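Showing, Not Coding: teaching an arm by remote control
Speaker notes, Classka open evening, August 4, 2023

Slide 1. Hello and what this is
Say hello, check the back row can hear. I have 25 minutes, so questions at the end please, unless I've said something that makes no sense, in which case shout!

One idea to carry through the talk: if you can do a job with your hands, you can teach it to a robot. You don't need to write the steps down. You show it, and you show it again a bit differently, and the software looks for what the showings share.

Slide 2. Two ways to show
By hand: you take hold of a real arm and move it through the job while the joints record. Lovely for beginners, and you feel the weight of the thing. The snag is that your own body is in the way of any camera.

By remote: you hold a controller and the arm copies you. It takes longer to get used to, but you can do it in simulation from a spare desk, with no crockery at risk. This is the way we work on the Dimura project, and it's what the rest of the talk is about.

Slide 3. The kitchen

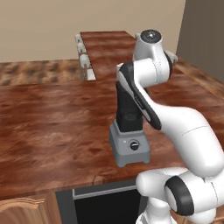

The simulated kitchen, with the arm bent over the blender.

Let people look for a moment before talking. Ask who would have come in from that side. (Somebody always says they'd swing round from the left. Good, use it later.)

Point to make: the person driving has seven or so decisions going on at once and notices hardly any of them. How high to carry the elbow, how near the jar to pass, when to slow down. All of that goes into the recording, including the dithering. I love this bit, because when you play a session back you really can see somebody thinking.

Mention the blocked view. With the arm folded over the top of the jar, the driver loses sight of part of what they're working near. New drivers push on anyway. Better to back off, get the view again and have another go.

Slide 4. What goes in the file
Keep this quick. Joint positions, gripper opening, camera pictures, and a plain sentence saying what the job was. We record 10 times a second. The first blender set has 246 showings in it, and yes, we watched every one.

The sentence matters more than people expect. "Go to the blender" and "line up with the side of the blender" are different jobs, and if the drivers mix them up the robot learns a muddle of both.

Slide 5. Good showings and bad ones 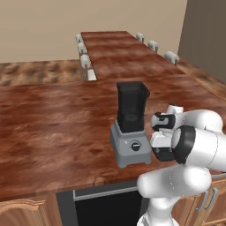

Coming in low from the side, fingers open, is the habit I try to teach first. You keep the jar in view, you have the whole of the base in view as well, and there's room to stop and think before anything touches. Hovering is fine. Hovering is wonderful! A calm pause next to the thing you care about tells the robot where the careful part of the job is.

What makes a bad showing:
Rushing the last few centimetres.
Opening or closing the gripper out of nervousness.
Doing it perfectly the same way each time. The robot then has no idea what to do when the blender is a little further along the counter.

That last one surprises people, so slow down for it. Small wobbles that you put right are useful. Leave them in.

Slide 6. How we run a session
Drivers work in turns, 8 showings and then a break. Four turns is plenty for one day. After that the hands get lazy and the recordings show it.

The controller software is Berrada, which we wrote ourselves, and it still has a button that does nothing. Skip if short of time.

Slide 7. Next
Plan for November: same kitchen, new drivers, and the blender moved between showings. We're also taking a copy over to the Esell workshop so people there can have a try.

Demo is on the desk by the door. Left stick moves the arm, trigger closes the fingers, and the big key resets everything, so please press it when you've finished.

Questions.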